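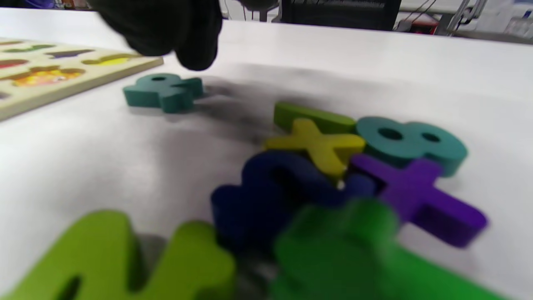 Attachment 1: number puzzle, board and loose pieces on the white table

Ticket 1294
Product: Stirkwood number board, foam pieces
Opened by: Tahsin Herath, Plolley play library
Assigned to: Bongani Moodley, parts desk
Status: Closed
Opened: 9/22/26

Problem as reported
Set came back from a family loan and will not go back together. Some pieces do not sit flat in the board. There are two teal eights in the bag and they are not the same. Please advise which one belongs and whether we need a replacement set. Photo attached.

Reply, B. Moodley
Thanks for the photo. I can see both teal eights, one near the board and one over in the pile with the plus sign, the times sign and the olive bar. Please do the following and write back.
1. Take everything out of the board and shake it face down over the table. Crumbs in the recesses will hold a piece up.
2. Try each eight in its recess, both ways up. Do not press hard.
3. Lay the two eights on top of each other and compare the outlines.
4. Look on the back of the board for a batch number.

Reply, T. Herath
Done. A bit of dried modeling clay came out from under the seven. The seven now sits flat.
One eight drops in with no trouble. The other is too wide at the bottom loop and will not go in either way.
Batch number is 1930.
The minus sign is also tight. It goes in but one end lifts.

Reply, B. Moodley
Batch 1930 shipped with one eight per board. The wide one is from another set. Karras makes a foam number puzzle in similar colors and those pieces run a little larger. Do you lend that one too?
For the minus sign, turn it end for end. The bar is not quite even and it only lies flat one way.

Reply, T. Herath
Turned the minus sign and it fits now. Yes, we have a Karras set, and it was out with the same family in July. Checked the bag and it has no eight. Put the wide one in that board and it fits.
Still short one piece on the Stirkwood board, the equals sign. Not in either bag. I have emailed the family.

Reply, B. Moodley
Loose signs are stocked at Gralgate. I have put an equals sign on order for you, no charge. Allow 3 weeks.

Update, T. Herath
Equals sign arrived and fits. Both sets checked and back on the shelf. I wrote S or K on the underside of every piece in marker. OK to close.

Closed by B. Moodley
Cause: pieces from two sets mixed, debris in one recess. One part sent.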